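Workshop tips: keeping a robot arm in line

What clearance should I leave around a small arm? The leaflet that came with ours says 11 inches past full reach. I don't trust it. Leaflets are written for an arm holding nothing, and ours is usually holding a length of trim. Measure with the longest piece you'll ever clamp, then tape the floor.

Do I need a fence? If children or visitors can walk in, yes. The folks at the Pustonby tool swap will tell you a light curtain does the same job. Maybe – but a curtain won't stop a flying offcut.

How often should I test the stop button? Every time you power up. The Rornanville shop rules say every 18 hours of running, and I have yet to meet anyone who keeps that log properly. Press it with the arm moving slowly, and check that it stays stopped when you let go of the button.

Can I trust "collaborative" on the label? Not much. The arm may be gentle. The chisel you bolted to it is the same chisel. 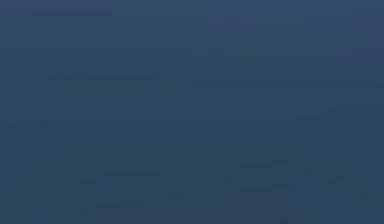
Simulation is the step sellers like to wave around, and Briradach's checklist goes so far as to accept a clean simulated run as proof of safe setup. I wouldn't sign that. Before you accept any run, look at what the simulated view contains. A rendered view can come out as dark slate blue nearly all over, with faint streaks and blurred smudges and no arm or person you could pick out. A "no contact" result tells you very little if that's the only view you saved with it. Ask for one where the arm, the bench and the taped line are plain to see, and then do the slow run on the real bench anyway.

Keep the printed results in a folder by the power switch. Write the tool and the speed on each sheet in pencil.

Updated August 2021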